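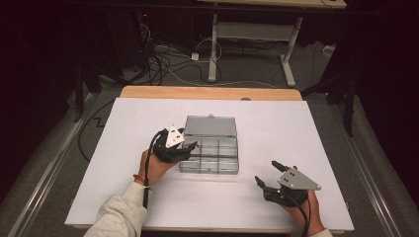
The actor behind the ferryman in Drulorus has been working for close to 30 years, and this spring is the first time strangers have stopped him outside the grocery store. He laughs about it on the phone, early on a Monday, with a kettle going somewhere behind him. We had planned to talk about the show and spent the first ten minutes on organizing (he is a serious sorter of fishing flies and guitar picks, and owns several of those clear plastic boxes with the hinged lid and two columns of little compartments). "Mine are never empty, though," he says. "Give me a compartment and I'll put something in it by lunch."

He grew up over a bakery and came to acting through a community theater that seated 40 people on a good night. His first paid part was a corpse. "I was a wonderful corpse! I had a cold, and I still got through both scenes."

After that came years of small television jobs, a detective's brother, a detective's boss, and finally a detective, in the short-lived Zereo. It ran one season and I will defend it to anyone. He seems delighted that somebody remembers it. "We shot the last episode in the rain and the whole crew stayed to watch the final take. I still have the coat."

Then Drulorus. He read for the king first, and didn't get it. A week later they sent him the ferryman, who had four lines in the pilot. "I loved him right away. He's tired, he's funny, he wants to be paid. I know that man."

The part grew. By the third episode the ferryman had a name, Tóth, and by the sixth he had that long speech on the river, which I have now watched more times than I should put in print. He learned it walking his dog. "Roughly 349 words, and the dog knew it before I did. We did it in two takes and they used the first one, stumble and all. I'm so glad they kept the stumble."

What comes through all the way down the line is how much he likes the work. He talks about the boat (it leaked), the boots (they leaked too) and the stunt team with the same happiness, and he has kept every call sheet.

In May he goes back to the stage at the Wunora, playing a retired lighthouse keeper in a two-hander. Rehearsals have started and he is nervous. "There's a song. I was told there would be no song."

Will Tóth be back for a second season? He goes quiet, then I hear the kettle click off. "I haven't shaved the beard," he says. "Write that down."

Filed under: TV & Film > Interviews

Search this site... Go

Contact us | © All rights reserved | Back to top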